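Group report, draft for Gearóid Daly

## 1. Why we needed rules

Our project looks at good practice for two-armed robots working with thin, stretchy materials. Wendelin Hollenstein and I wrote a short rule sheet in March, using balloons as the test material.

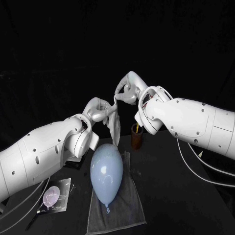
## 2. The rules

- Both hands stay above the work, never pressing on it.
- The inflated balloon lies on a towel – no bare tabletop.
- Cables run down and away from the middle.
- Loose latex is held by the fingertips only.

Montserrat Arroyo asked for the last rule. She found our first wording, "hold gently", too vague to check.
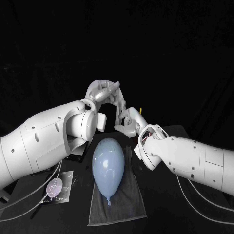

*Fig. 2: Pale rubbery strip held between the two hands, blue balloon on the towel.*

## 3. Pointed tools

A pointed tool needs its own rule. We wrote that the tip must face up and away from any inflated part, and that the other hand stays open until the tool is put down. The Kaltuvness log sheet now has a line for this.
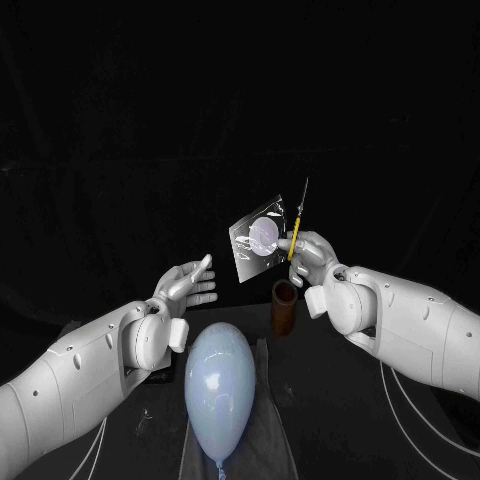

**Who may stop a run?**
Anyone in the room may stop it, and the person who does so writes the reason in the log before the next run starts.

We still have to agree the wording on gripping force with Emil Bachmann on Friday.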